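プレスリリース
2月
Greltovcombe

一人称視点パズルゲーム『Ultetti』、PC版のアップデート1.4を配信開始
独自エンジン「Jenditz」の物理演算を全面更新、レベルエディタを同梱

ゲーム開発スタジオGreltovcombeは、一人称視点のシングルプレイ用パズルゲーム『Ultetti』(PC版)について、アップデート1.4の配信を開始しました。本アップデートは製品版の所有者全員に無償で提供されます。主な内容は、自社エンジン「Jenditz」の物理演算部の更新、新エリア「Wada」の追加、レベルエディタの同梱、およびセーブデータ形式の変更です。

■製品の概要
『Ultetti』は、放棄された水利施設を舞台に、水門、可動式の足場、錘を操作して水位を調整し、経路を開いていくパズルゲームです。戦闘要素および制限時間はありません。学生制作のMODとして公開された試作版を前身とし、その後、既存ゲームへの依存部分をすべて取り除いたうえで単体の製品として再構築しました。試作版の公開分は現在も配布を継続していますが、製品版とのデータの互換性はありません。

■物理演算部の更新
従来のJenditzでは、剛体の衝突判定と水面の更新を同一のスレッドで処理していました。このため、一つの区画に可動物が集中した場合、フレームレートの低下と同時に浮力計算の誤差が大きくなり、錘が足場を貫通する不具合が発生していました。アップデート1.4では両者の処理を分離し、演算の更新間隔を描画から独立した固定値としました。あわせて、一つの区画に配置できる剛体数の上限を400から600に引き上げています。

水面の計算には従来どおり高さ場による近似を採用しています。三次元の流体計算は行っていません。リードエンジニアのMitiku Woldemariamは次のように述べています。
「パズルの解法が動作環境によって変わることは避けなければなりません。見た目の精度を上げる案も検討しましたが、今回は同じ操作に対して同じ結果が返ることを優先しました。旧版で録画した302件の操作記録を新しい演算部で再生し、結果に差異が出た区画は個別に配置を調整しています」

調整の対象となったのは、第3章の「沈砂池」と第5章の「分水塔」の一部です。いずれも解法の手順に変更はありませんが、錘を落とす位置の許容範囲がわずかに広くなっています。

■新エリア「Wada」
本編第4章の終了後に進入できる独立したエリアです。地下貯水槽を中心に、相互に接続された区画で構成されます。水位の変更が隣接区画に時間差で伝わる「遅延水路」が新たに登場します。本編の進行には影響せず、未クリアのままでも第5章以降を進めることができます。エリアの追加に伴い、実績の総数は69となりました。

遅延水路の伝播時間は区画ごとに固定されており、難易度設定による変化はありません。伝播中の水路は壁面の目盛の点滅で確認できます。点滅の有無は、設定画面の「表示」から切り替えが可能です。

■レベルエディタ
社内で使用している編集ツールから、配置、接続、試遊の各機能を取り出したものです。ゲーム本体のタイトル画面から起動します。作成したレベルは単一のファイルとして書き出され、ほかのプレイヤーに渡すことができます。スクリプト言語による拡張には対応していません。独自のモデルおよび音声の読み込みは次回以降のアップデートで対応を検討しています。

ディレクターのBereket Mekonnenは次のように述べています。
「この作品はMODの制作環境がなければ始まりませんでした。編集機能の提供は製品化の時点から予定していたもので、安定した形で出せるまでに時間を要しました。ツールの画面は社内版とほぼ同じです。操作に癖のある箇所が残っているため、付属の文書を先に一読されることを推奨します」

■セーブデータの扱い
アップデート適用後の初回起動時に、既存のセーブデータは新形式へ自動的に変換されます。変換前のデータは同じフォルダ内に別名で保存されます。新形式のデータを旧版で読み込むことはできません。区画の途中で中断したデータについては、当該区画の入口から再開となります。

■入力機器および表示設定
・ゲームパッドのボタン割り当てを個別に変更できるようになりました。
・マウス感度の設定を水平方向と垂直方向に分割しました。
・視点の揺れを無効にする項目を追加しました。
・字幕の文字サイズを3段階から選択できます。
・ウルトラワイド表示で一部のメニューが画面外に出る不具合を修正しました。

■既知の問題
一部の環境で、エディタの試遊中にウィンドウ表示へ切り替えると入力を受け付けなくなる場合があります。試遊をいったん終了することで復帰します。修正は次回の更新に含める予定です。また、旧版で作成した操作記録のうち、上記の調整対象区画を含むものは正しく再生されません。

■提供形態
製品名:Ultetti
ジャンル:一人称視点パズル
プレイ人数:1人
対応機種:PC
対応言語:日本語、英語、フランス語
開発・販売:Greltovcombe
使用エンジン:Jenditz(自社開発)

■報道関係者の方へ
レビュー用コードおよび画面素材の提供を希望される場合は、媒体名と掲載予定時期を明記のうえ、当社広報窓口までご連絡ください。素材の使用にあたっては、製品名と社名の併記をお願いいたします。開発者への取材は書面での回答を基本とします。エンジン単体のライセンス提供は行っておりません。
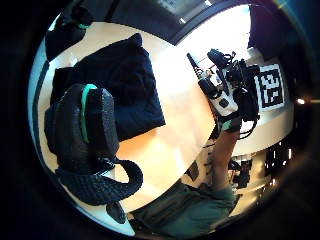
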